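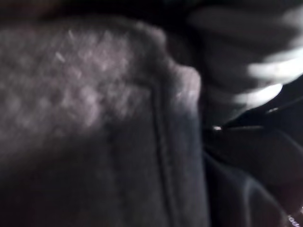 Visit Report: Sengar Vehicle Reconditioning and Auction Center, Stultville

Members of the Hudonum Used Vehicle Dealers Association visited the Sengar center in Stultville in January. The visit was hosted by the site manager, Archana Shukla, and this report was prepared by Brijesh Mathur for members who were unable to attend.

Arrival and intake

The group was received at the main gate at 8:30 a.m. and taken first to the intake lanes. Each vehicle is logged by title number and mileage, then driven over a pit for an underbody check. Rust at the frame rails is graded on a scale of 1 to 4. Any vehicle graded 4 is sold for parts only, and the title is marked before it leaves the lane.

Ms. Shukla stated that the center handles around 600 vehicles a month. Most are trade-ins from franchise dealers. A smaller share comes from private owners, who pay the same intake fee and receive the same written condition sheet.

Mechanical shop

The shop replaces brakes, batteries, belts and tires. Engine and transmission work is sent out to Skorska, a rebuilder located across the rail line. Members asked whether rebuilt units carry a warranty that transfers to the buyer. The center confirmed that it does, provided the paperwork is filed within 40 days of sale. Several members had understood the period to be longer and are advised to check their own files.

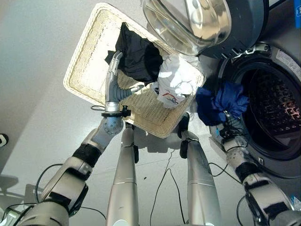

Interior and detail work

Seats and carpets are cleaned in the detail bays before any repair to trim is attempted. Odor complaints remain the most common reason for a returned vehicle. Cars with smoke damage are now listed separately in the catalog.

The auction floor

The group observed the opening of the morning sale. Bidding moved quickly on compact sedans and slowly on full-size vans. Online bidders see the condition sheet beside the live picture, but the grade for rust is shown only on the second page. Members raised this with the staff, and Ms. Shukla agreed to review the layout.

Matters for members

Dealer registration for the spring sales requires a current license and a deposit of $100. Forms are available from the Association office. Questions about this report should be addressed to Mr. Mathur.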